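# Riego por goteo con botellas, a mi manera

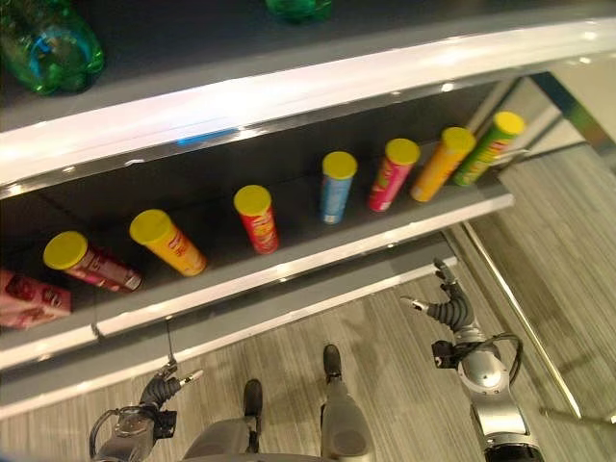
Llevo desde septiembre regando así las tomateras del balcón y me tiene encantada — ¡gasto poquísima agua! Uso botellas de plástico verde, como las dos del estante gris, porque me gusta que no desentonen entre las hojas.

1. Lava la botella (la mía es de 600 ml) y quítale la etiqueta.
2. Calienta una aguja y haz dos agujeritos en el tapón.
3. Corta la base, entiérrala boca abajo y llénala.

Si se vacía en más de 20 horas, vas bien. Mi vecina Nelly Restrepo le pone un trapito dentro.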